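Ladow Controls Forum > Software > Perception and planning

Thread: Slot pose drift on plate-into-rack insertion, wrist view disagrees with fixed view

34 replies, 2852 views. Showing selected page.

torquelimit
Posted Saturday, November 16, 2019

Putting plates upright into a wire dish rack. Two views are available to the planner: a fixed one looking at the rack from the front and slightly above, and a small one on the wrist. Planner is the stock sampling one in Wutden, with the Darilus pose node in front of it. Low-level control is joint impedance with a Cartesian wrapper I wrote myself.

The approach is fine. The last part is not. The fixed view gives me a slot pose, the wrist view gives me a plate pose, and when I chain the two the plate plane ends up rotated relative to the slot by a few degrees. A few degrees is enough to put the rim on top of a divider bar and stop there.

What I have ruled out:

Hand-eye calibration. Redone twice, same residual both times.
Timestamps. Both streams are stamped at the driver and I interpolate the joint state to match.
Rack movement. I re-estimate the rack pose before every insertion.

What I have not ruled out is the pose node itself. It was tuned on boxes and tins. Thin round objects seen nearly edge on are a different matter.

Has anyone got this combination working without fiducials on the rack?

gradient_dissent
Your problem is the rack, I'd put money on it. Matt black wire over a black tray. Any edge-based fit will lock on to the tray ribs as readily as the wires, because they run in similar directions and have similar contrast. Have you plotted the inlier edges over the picture? If half of them sit on the tray floor then your slot pose is an average of two parallel planes at different heights, and the tilt follows from that.

torquelimit
I have plotted them once, for one rack pose, and they looked sensible. I will do it over the whole set.

kerb_weight
Disagree with the above. If it were the tray he would see an error in height first and rotation second. He reports rotation only.

I would look at the plate. A plate is symmetric about its axis, so the node is estimating five degrees of freedom and making up the sixth. If the covariance from that is passed on unmodified, the fusion step will spread the made-up part around. We had the same trouble with jar lids on the Pacheco line in May. The fix was to drop the axial rotation from the state altogether and let the planner choose it.

gradient_dissent
Rotation about the plate's own axis can't tilt the plate plane. It is the one rotation that does nothing to him.

kerb_weight
In exact arithmetic, yes. In a linearised filter with a badly conditioned block it leaks. Try it with any symmetric part and plot the off-diagonal terms.

ninepin
Could you both wait for pictures. Torquelimit, post a fixed view of the rack with plates already in it, one from the wrist, and one with a plate held over the slot. Raw, no overlays. I can't tell from the text what the node has to work with.

torquelimit
As requested, in this order: fixed, wrist, fixed. 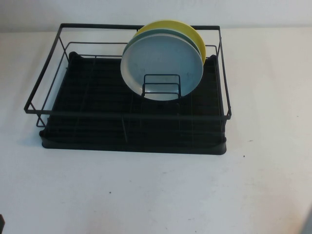
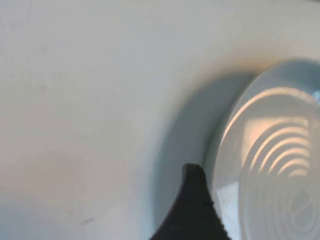
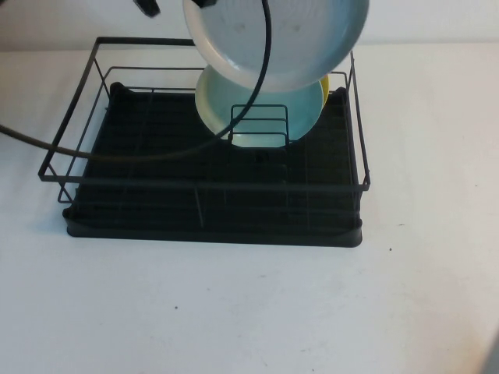
Settings, so that nobody has to ask. Pose node at its default 600 hypotheses, refinement on, 3 refinement passes. Fusion is a plain error-state filter, one update per view, no gating beyond the default. The planner gets the fused slot pose and a straight-line insertion segment of fixed length. The impedance gains are the same along all three axes, which I know is wrong for the last stretch, but I wanted the geometry right before touching stiffness.

I have also gone back over the inlier edges for the full set. Gradient_dissent is partly right. On the runs with the worst tilt, a fair share of the inliers are on the tray. On the good runs they are mostly on the top rail. There are also runs with clean inliers and a bad tilt, so it does not account for everything.

ninepin
Thanks. That is more useful than the residuals.

Several separate things, in the order I would deal with them.

First, stop estimating the slot from the whole rack. Fit the top rail only. It is a rectangle and it stands well clear of the tray in height. Mask everything inside it. Then get the slot from the rack model as a fixed offset, provided the divider doesn't move relative to the rack. If it does move, treat it as a second object with its own pose and constrain it to the rack floor.

Second, the cable. In your last fixed view it runs across the held plate and the left half of the rack. It is a thin dark curve in front of thin dark wires, and your fitter has no reason to prefer one over the other. Either mask it by colour and width, which won't work well here, or reject edge segments above a curvature threshold. The rack rails are straight for most of their length. The cable is not.

Third, glare. A round, pale surface seen at a steep angle from the wrist gives you a bright arc on the face. If the node uses intensity gradients at all, that arc can compete with the rim, and it will shift as the wrist moves.

gradient_dissent
Agree on fitting the rail. I said it was the tray.

kerb_weight
You said it was the tray and nothing else. He has just said there are runs with clean inliers and a bad tilt.

torquelimit
The divider is not fixed to the rack in my model, it can shift by a small amount, so I will need the second object. The curvature filter is simple enough. I had not thought about the cable at all, as I had it down as a collision matter for the planner and left it out of perception completely.

On glare: the wrist estimate is taken from a single view at the end of the approach. Would several views on the way in help?

ninepin
Yes, provided you don't treat them as independent. The glare moves smoothly with the wrist, so consecutive errors are correlated. If you feed in every one with its nominal covariance the filter becomes certain of the wrong answer. Take a handful spaced well apart along the approach, and inflate the covariance.

sumpguard
Different opinion from someone who does contact work. I think you are spending effort in the wrong place. You will not get a vision-only slot pose good enough to push a plate between wires at full stiffness on every attempt. Get it roughly right, lower the stiffness across the plate plane, keep it moderate along the insertion axis, and add a small search motion. A slow tilt of a few degrees either way while pressing lightly will find the gap. The rim is round, which helps, since the first contact is near a single point.

I would also take the fixed-length segment out. Stop on force or on lack of progress, whichever comes first.

kerb_weight
A search motion with crockery chips the crockery.

sumpguard
Not at the forces I mean. Limit the force in the wrapper and not in the planner, and test the limit against a load cell before you trust it. I have had over 600 insertions on the same set of plates with no chips.

gradient_dissent
Same rack? Same spacing? A search hides a calibration fault until someone changes the rack, and then you have two faults and no record of when the first one started. I would log the offset between the predicted and the found slot on every insertion and raise an alarm on its mean.

sumpguard
No objection to logging it. I log it too. My point was only about which part to write first.

torquelimit
Plan for the week:

Top rail fit with interior mask.
Divider as a second object, constrained to the rack floor.
Curvature rejection on edge segments.
Axial rotation removed from the plate state, as kerb_weight suggests. It costs me very little and the planner gains some freedom in choosing the grasp angle.
Spaced wrist views with inflated covariance.
Anisotropic gains for the last stretch, with a force stop.

I will add them one at a time and replay the recorded runs after each, so that the gain from each change can be separated. The gains can't be tested by replay, so those go last, on the arm.

One question on the second item. Plates already standing in the rack sit right behind a good part of the divider. Do I fit the divider from what remains visible, or infer its position from the plates?

ninepin
Fit from the visible bars and use the standing plates as a weak prior. A plate constrains the divider along the slot normal and hardly at all in the other directions, and even along the normal there is play. Don't give it more weight than the play allows.

You can also record the divider pose while the rack is empty and only check for change afterwards. Cheaper, and easier to debug.

kerb_weight
That check needs a threshold tighter than the slot clearance or it tells you nothing.

torquelimit
Understood. I have the drawing for the rack model, so the clearance is known.

First result from replay, top rail fit only: the spread in tilt is down by a little under half. The worst runs have improved the most. The runs that had clean inliers to begin with have hardly changed.

kerb_weight
Then do the axial rotation next, before the cable. It is a change to one matrix and you will know within the hour.

gradient_dissent
Cable first. Look at which of the remaining bad runs have it crossing the left rail. I expect most of them do.

torquelimit
I will sort the remaining runs by cable crossing before changing anything, and post the list. The replay script needs a fix first, it drops the final wrist view when the bag ends early.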